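Gidatden Members' Forum
Visits and Open Days
Thread: Notes from the Numholm open day (April)

Desjardins_Secretariat
Members who attended the April open day at Numholm are invited to record their observations in this thread. The programme consisted of a morning tour and an afternoon demonstration in the handling area. Attendance across the day was 1,706, which the organisers have confirmed. Please keep remarks to the content of the visit. Matters concerning parking should be sent to the office.

halewood_k
I attended the afternoon demonstration and wish to thank the hosts. The choice of household goods was sensible. Much of what our members are asked to automate is kitchen work, and dried beans, a pot and a divided tray are closer to our daily concerns than the usual stack of cubes.

I would, however, have welcomed a longer session. Our group was allowed 12 minutes at the table, and a good part of that was taken up by the introduction.

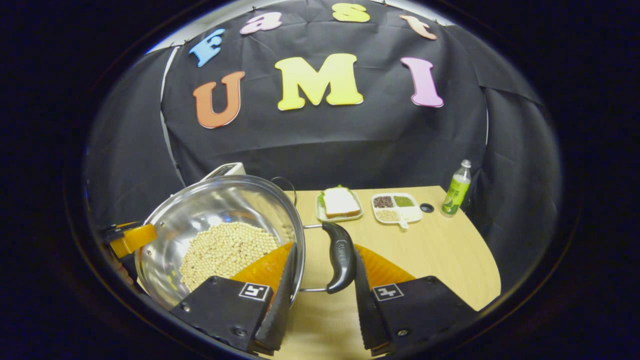
The question I put to the presenter concerned the pot. A polished steel vessel with a side handle is awkward to hold even for a trained member of staff, and I asked how the weight of the contents was dealt with when the vessel is tilted. The reply was courteous but brief, and I should be grateful if anyone in a later group received a fuller one.

Skurnix
I was in the group that followed. The presenter told us that the hand-held gripper is used by a person to show the task, and that the recorded movements are then used in training. The weight of the pot is therefore managed by the operator during recording. What the trained system does with a heavier load was not covered.

I must disagree with the previous member on the choice of goods. Dried soybeans are hard, regular and forgiving. A catering kitchen deals with wet rice, sauces and soft fruit, and a visitor could leave with too generous a view of what is ready for use.

halewood_k
That is a fair reservation, although I do not accept that the beans were an easy choice. Small round items roll and scatter, and any spillage is plain to everyone present. I would regard them as a reasonable first test.

Keegan McIntyre
I attended on behalf of our training section. I agree with Skurnix that the limits should have been stated at the outset. I do not agree that the demonstration was misleading - the leaflet handed out at the door described it as work in progress.

May I ask whether the slides will be circulated?

Desjardins_Secretariat
The slides have been requested from Numholm and will be placed in the members' library on receipt. The question on load has been forwarded to the presenter. Further observations may be added until the thread is closed at 4 pm on the last day of the month.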